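# weken-soft-items

Last edited 31/10/2025 by Ailsa Lindsay. Questions about the recordings go to her. Questions about shifts, pay or the move to the new line go to Eliseo Manríquez at Fenard.

Weken Soft Items is a set of recordings of people picking up, holding and setting down soft things with hand-held grippers. The recordings are used to train the two picking arms on the returns line at Fenard. This file covers what is in the set, how it was made, and what the line has changed for the people who work on it. The third part is in here because the crew asked for it to sit in the same file as the technical part.

## Contents of the repo

- `episodes/` one folder per recording, with video and finger opening over time
- `labels/` item name, outcome, and a free-text note from the operator
- `splits/` train and held-out lists
- `line_notes/` comments from the returns crew, typed up as written
- `CHANGES.md`

There are 555 episodes in this release. 70 of them are held out and should not be used for training. An episode starts when the operator moves toward an item and stops when the item is released. Failed picks are kept and labeled `miss`, `slip` or `double`. Please don't filter out `double` before reading the section on known problems.

## Items

The returns line gets a lot of things that have no fixed shape: cloths, sponges, foam packing, plush toys, pouches, cord. The old sorter at Espinoza sent all of these to a manual bench. The set was put together for that bench, and hard goods are covered by a different repo (`weken-rigid`).

Items are set out close together, often touching, on whatever surface the room has. Patterned surfaces are welcome. Plain gray mats were used in the first release and the arms did badly once they were moved to a busy background.

## How a recording is made

The operator works the gripper by hand and does the pick the way they would do it at the bench. There is no script for the order of items. Operators are asked to do these things:

1. Open the fingers fully before each approach.
2. Close until the item stops sliding, then lift.
3. Hold for a moment above the table.
4. Set down or hand over. Dropping from height is labeled `drop`.
5. Add a note if the item did something odd.

After 10 minutes of recording the operator takes a break. The grippers are heavier than they look and the wrist gets tired first.
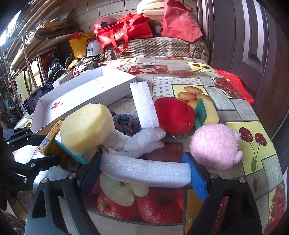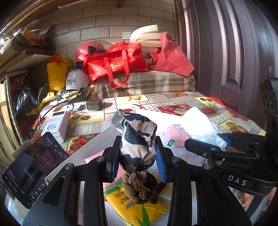
*Reading time for the rest of this file: 2 min*

## Notes on grip

Foam is held across its length when it is short enough to fit between the pads. It bends under pressure, and the label should stay `ok` as long as it doesn't slide out. In the first picture the block is held end to end, with a slight bend at the left. The cloth in the second is clamped between the pads and hangs down into a tangle of cord. For a pick like that, write down in the note which item you were going for. The arms can't tell from the video alone, and neither can the person who checks the labels.

Sponges with a scouring side are labeled by the side that faces up at the start. Plush and fuzzy items use the single label `plush` unless they have a zipper.

## What changed on the returns line

Before the arms, six people stood at the manual bench on each shift. There are now three at the bench, one at the arms, and two who record and check labels. No jobs were cut in this change. One position that came open afterward was not filled, and the crew has asked for that to be written down here as well.

The person at the arms clears jams, resets the bins and decides what to do with anything the arms set aside. The crew calls this station "the gate." It rotates every two hours. The first plan had one person on it for a full shift, and that was dropped after the first week of October. People said that watching for a jam all day was more tiring than sorting.

Recording is paid at the bench rate plus the training supplement. An operator may stop recording duty at any time and go back to the bench without giving a reason. Recordings are not used to measure a person's speed. Episode folders carry an operator code, and the list that matches codes to names is kept by Eliseo Manríquez and is not in this repo.

Some comments from `line_notes/`:

> My shoulders are better. I used to reach over the belt for every towel.

> The arms are fine with sponges. With anything knotted they pull two things at once and I have to go undo it, so that part is slower than before.

> I like recording. I don't like checking labels. Can we split those?

> Less talking now. With three at the bench you are further apart.

The label question is open. Splitting the two duties would mean that one group records all day, and the wrist breaks would have to be longer.

## Known problems

- Tangled items are under-represented. Most `double` outcomes come from cord and cloth, and there are too few to train on without weighting them.
- Long foam that is gripped near one end tends to swing. The arms lift too fast for this.
- Camera views vary between recordings. A second gripper is often in view, and sometimes part of a hand. Don't mask these without checking that the held item is still complete.
- Room lighting is not recorded anywhere.
- The notes are in several languages and have not been translated.

## Not covered

The set says nothing about item weight. It should not be used to set force limits on the arms. Those are in the Willetti safety sheet, which hangs at the gate and is kept up by the maintenance crew.

## Access and removal

Fenard staff have read access by default. Anyone who has recorded can ask for their episodes to be taken out. Send the operator code to Ailsa Lindsay, and the folders are removed at the next release. Models already running on the line are retrained on the regular schedule, so an episode may have an effect until then.

## To do

- More cord, more knotted cloth
- Decide on one label for pouches with tags still on
- Add the night shift's comments to `line_notes/`
- Replace the finger pads on the older gripper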